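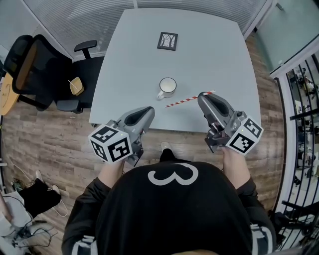

洛斯特贝格开放日走访：收桌子的人，改去教机器收桌子

参观记录 > 服务业 > 自动化 > Morora 开放日

2020年1月26日

请柬上写的是“与未来同桌”。我去之前对这几个字已经没什么好感，去了以后也没增加多少。不过茶点不错，问问题也没有人拦着，这两点先记下来。

Morora 是做餐厅外包的，给写字楼和培训中心收餐具、擦桌子、补杯碟，在洛斯特贝格（Lostberg）有42名员工。去年5月它和设备商 Flitmont 签了合同，打算把一部分收桌的活儿交给一台叫 Kombo 的双臂机器。开放日请来的多半是同行和几家客户的行政，我属于自己报名混进去的那一类。

先看了半小时幻灯片

开场在楼下会议室。幻灯片的主线很清楚：招人难，夜班更难，弯腰端盘子伤腰，所以要自动化。前面三句我都同意。第四句是怎么接上的，讲的人翻页翻得很快。

有一页画着一条往上走的曲线，横轴是“示范数据量”，纵轴写着“能力”。没有单位。我举手问能力怎么量，回答是“综合评估”。再问综合了哪些项，回答是会后可以交流。会后我去交流了，得到一张名片和一本册子，册子里印的是同一条曲线。

旁边一位管写字楼食堂的行政倒是问得比我好。她问：汤碗里还有半碗汤怎么办？台上说目前阶段聚焦于“干燥物品”。她在本子上写了一行字，写得很用力。

楼上的桌子

真正值得看的在楼上。木纹地板，一张浅灰色的方桌，后面墙上是横条的浅灰帘子，边上隔着玻璃隔断，能望见另一间摆着设备和家具的屋子。要是没人介绍，会以为是哪家小公司的办公室一角，黑色的办公椅也还在桌边。

员工站在桌边，两只手里拿着灰色的手持夹爪，夹爪侧面装着白色方块，上面印着黑白的方形标记图案。桌上东西很少：一个白瓷杯，一根红白条纹的吸管，远处那边平放着一个黑框的小画框。穿的衣服也随意，一件黑色长袖，帽子背后印着一个大大的白边数字3。

原理讲起来不复杂。人拿着夹爪把桌上的东西挪一遍，夹爪走过的路线和开合都记下来，存成一条，东西打乱，再来一遍。攒够了拿去训练 Kombo。工位上的指标是每班500条，做坏了的不算。

我试了一下。工作人员让我把一只杯子从桌子一边移到另一边。夹爪比看上去难使，手指习惯了自己去找杯柄，隔着一副夹子就像戴了很厚的手套去系鞋带。我第一次把杯子推倒了，第二次夹住了，抬得太快，第三次算是过关。带我的那位员工说，头一个星期大家都这样，后来手就“变笨了”，变笨了反而好用：动作要慢，中间不能停，不能顺手。

“不能顺手”这句话我想了挺久。在餐厅里收过桌子的人都知道，活儿干得快全靠顺手，左手拿杯子的时候右手已经把纸巾团进去了，眼睛在看下一桌。到了楼上，顺手的动作要作废重来，听说是机器学了会乱。也就是说，公司挑了最熟练的一批人，然后请他们把熟练收起来。

画框为什么在桌上，我也问了。答案是要有“干扰物”，好让机器明白哪些东西不该收走。这个思路我能理解，客人的手机、眼镜盒、孩子画的画，收错一件就是一场投诉。只是真实的餐桌上，要不要收走经常得看人：杯里剩一口，人去了洗手间，外套还搭在椅背上。我没有看到楼上的桌子练这个。讲解的人说排在后面的计划里。后面到什么时候，没有日期。

换了什么，没换什么

管理层的说法是“没有一个人因为自动化离开”。我在茶点桌旁问了几位员工，这句话从字面上看是对的。转到楼上的一共12人，都是自愿报的名，工资没降。

剩下的得往细里看。

先说好的。楼上不用端重盘子，不用泡水，下班时间是固定的。有一位做了多年晚班的员工说，她现在能赶上家里的晚饭，光凭这个她就不想下楼了。我相信她。写自动化的文章常常把这种话略过去，我觉得不应该。

再说不那么好的。楼下餐厅有小费箱，楼上没有，这笔钱没有补。楼下站着走来走去，楼上站在同一个位置，胳膊悬着，几位都在揉肩膀。公司给桌边配了椅子，可是坐下来胳膊的高度不对，录出来的东西常常不能用，于是椅子多半用来放东西。楼下累了可以和同事换桌，跟熟客聊两句，楼上聊天不算违规，只是聊着聊着手就会停，停了那一条就废了。一位年轻些的员工说，他最想念的是有人跟他说谢谢。说完自己笑了，我没觉得好笑。

还有楼下留下的人。12个人上楼以后，餐厅并没有按人头补回来，说法是 Kombo 会顶上。Kombo 目前没有顶上。所以这几个月里，自动化给楼下带来的直接变化是每个人多管几张桌子。会议室的幻灯片里没有这一页。

我问到示范数据归谁。员工签过一份补充协议，数据归 Morora，再授权给 Flitmont 使用。那么，将来 Flitmont 把 Kombo 卖给别的餐饮公司，里面装着洛斯特贝格这些人的手法，他们有没有份？回答是“这在行业里还是一个开放的问题”。我听下来，合同里它已经关上了。

机器本身

Kombo 的演示安排在最后，在楼下一块用绳子围起来的地方。它收走了两个空杯，放进筐里，动作平稳，围观的人鼓了掌。第三个杯子它伸手过去，停住，收回来，又伸过去，旁边的工程师按了暂停，说是光线的缘故，请大家往后退一点。我们往后退了，它把杯子拿走了。

我不想拿一次停顿来取笑一台还在学的机器，人第一天上班也会打碎碟子。我在意的是另一件事：演示全程有两个人守在旁边，一个看屏幕，一个看杯子。问到正式上岗以后这两个人还在不在，工程师说初期会保留“现场支持”。由谁来做？由 Morora 的员工做。工资表上怎么算？他看了看旁边的市场部同事，市场部同事请我们去喝咖啡。

那位行政在咖啡机前跟我算了笔账。她那边午饭高峰时最缺的是推车去洗碗间的人，桌面上的杯子她从来没愁过。Kombo 不推车。她说她会等，等别人先买。

给也想去看的同行

这类开放日以后大概还会有，洛斯特贝格这一场的接待员说春天可能再办，场地不变。几点供参考：

先上楼，后听讲。顺序反过来的话，脑子里已经装了一条曲线，再看桌子就容易看成证据。

夹爪一定要亲手拿一拿，最好拿够十分钟，肩膀会告诉你一些册子上没有的东西。

问员工的时候离茶点桌近一些，离横幅远一些。

有采购意向的，把自己餐厅里最麻烦的那张桌子描述给他们听，看对方是记下来，还是说“目前阶段”。

我自己还欠着两个问题没有问到：每班500条这个数是谁定的，以及指标完成以后，楼上的12个人回哪里去。第一个我写了邮件，收到一封自动回复，附件是那本册子。第二个我在走之前问了带我的那位员工，他正在把吸管和杯子重新摆开，说还没有人跟他们讲过，然后问我要不要再试一次。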